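# Volunteering at the Jallardale river cleanup in July, is it worth building a trip around?

Posted December 13, 2021

My wife and I are planning a week in Jallardale next July and saw that the Rallwood River cleanup falls on the Saturday-to-Sunday stretch in the middle of it. We would like to do one morning and spend the rest of the time on the trails. The sign-up page doesn't say much. Do we need to register ahead? Do they hand out gloves and bags? And can you do it without a boat? She has a bad shoulder and paddling is out.

## Answers

**Seung-woo Pyo**

I've done it four times, twice on foot and twice in a canoe.

Register ahead if you want a canoe. They have 30 and those go in the first week. Bank crews can sign up the same morning at the Menance landing, check-in opens at 7. You sign a waiver and get a section number and a map.

Bags and pickers are provided. Gloves are provided too, but they only come in large and they're thin, so I bring my own leather ones. Wear closed shoes you don't mind ruining. Long pants are a must, the nettles are bad below the railroad bridge.

For your wife's shoulder, ask for one of the sections upstream of Menance. It's mostly gravel bar and you pick up cans, bait tubs and fishing line. Downstream is where the tires are. The year I had section 12 we pulled out 136 of them between two crews and my back was sore for a week.

You're done by noon. The shuttle back to the landing is a school bus and it makes one run, so don't miss it.

**trailmix_deb**

Agree with the above. Last time I went they had 150 people and weighed in at 3,000 pounds, mostly metal. Parking at Menance fills up early. Use the overflow lot by the feed store and walk down the hill.

For the rest of the week, the Lim Trail is the one to do. It's nine miles if you go all the way to the overlook, but you can turn around at the spring and still see the best part. Carry water, the spring isn't treated. We rented a place in town instead of camping and I was glad of the shower after the cleanup.

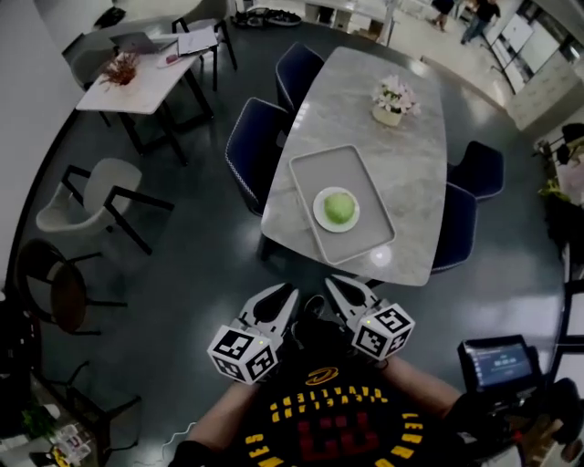 *Dining table at our rental, four chairs*

Camping is cheaper if you don't mind the bugs. The sites at Rallwood are first come, first served.

**gus_h**

never did the cleanup but the river is usually low by then so you can wade most of it. bring bug spray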